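Arside Temple Society
Minutes of the meeting held on 18/08/2025 in the lower hall

Present: Yamuna Raju (chair), Aravind Warrier, Revathi Kamath, Elango Sastry
Apologies: Dinesh Kotian

1. Minutes of the last meeting
Agreed and signed.

2. Navaratri
The hall is booked for the October evenings. Food will be served from 7pm. Revathi to ask Nair Catering for a price for 249 meals on the final night. Shoes to be left in the side passage this year.

3. Sunday bhajans
Some 38 people came to the last one. Two families have asked for printed words in English letters. Aravind to type up four of the songs.

4. Harmonium
Bellows still leaking. Elango to get a repair quote.

5. Children's class
Restarts after the school holidays. Toys and puzzles still welcome.

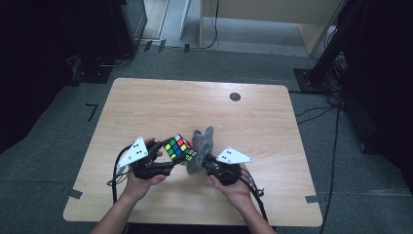

Puzzle cube and grey plush

6. Any other business
None. Meeting closed at 8.50pm.

© Arside Temple Society | Contact us | Back to top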